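Ticket 1573: Letters on the black backdrop sit unevenly, cloth shows folds
Print this page | E-mail this page
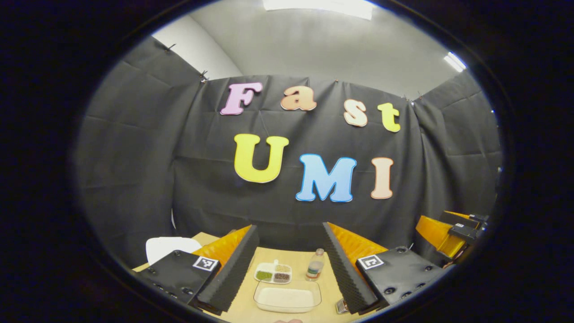

Amoah Workshop Support, Displays and Signage Team

Status: open, waiting on steamer
Reported by: Fiifi Quansah
Location: the small booth with the light wooden tabletop

Hello everyone, and thanks for being so patient with me on this one! I've been fussing over the "Fast UMI" lettering again and wanted to get it all written down before I forget which bits I've tried.

The main trouble is the top word. The "s" in "Fast" sits a little lower than the "a" before it, and once you've noticed it you really can't stop noticing it. The second thing is the cloth itself, which is hung good and taut now but still has the fold creases from the packet (it came from Zudora folded up into a square about the size of a dinner plate, bless them).

What I've tried so far:

9:20 am - Moved the binder clips at the corners to pull the center panel tighter. Helped with the sagging, did nothing at all for the creases.

10:45 am - Pressed a spare piece of the same cloth with a warm iron and a damp towel. Came up lovely, no shine, so I think the fabric can take some heat.

1:30 pm - Tested a spare foam letter with the Mevis tape, left it up for 58 minutes and peeled it off slowly. No residue, and the white border stayed on. I'd been worried about that.

Reply from the desk, 2:10 pm: Hi Fiifi, lovely notes as always. Please don't iron anything with the letters on it, the foam will curl. Take them down first, steam from the back with the Clodano, and give the cloth 12 hours before sticking anything up again. A strip of painter's tape under the top word makes a good baseline.

Fiifi, 2:25 pm: Will do! The steamer is out on loan until tomorrow, so I'm leaving the letters alone for now. Could somebody please order another roll of tape? I'm down to the last few inches.

Contact Displays and Signage | Copyright Amoah Workshop Support | Back to top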